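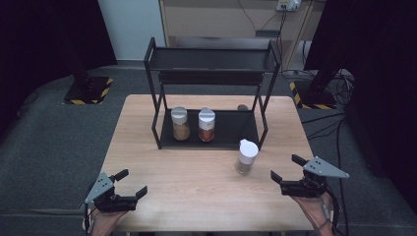
Kwok-wai, I read your draft of the start-of-take rules twice and I'm mostly on board, but the bit on jaw position needs another look. You have both grippers open before anything moves, fine, and I'd keep that word for word. What I'd change is the line about where objects may stand. With the spice rack task we have two jars up on the lower shelf and the third jar out front on the bare table, and by your wording that jar is "unplaced" and the take gets tossed. That can't be what you meant!

On 27/10/2024 Kwok-wai Huang wrote:
> 4.2 Every object sits in its fixture before the start.
> 4.3 Jaws open, hands still for 2 seconds.
> 4.4 Anything else is rejected at review.

Could 4.2 say "in its fixture or at the start spot on the task card"? Ngan-ling Siu used that wording for the Brundov tasks in August and we had far fewer arguments at review.

Also - cables. Your draft says nothing on them, and I'd like a line about keeping floor cables clear of where the operator stands. Jimwood's checklist has one we could borrow (item 7, I think).

Happy to type up the changes if you're swamped. And is 4.4 meant to cover the practice takes too?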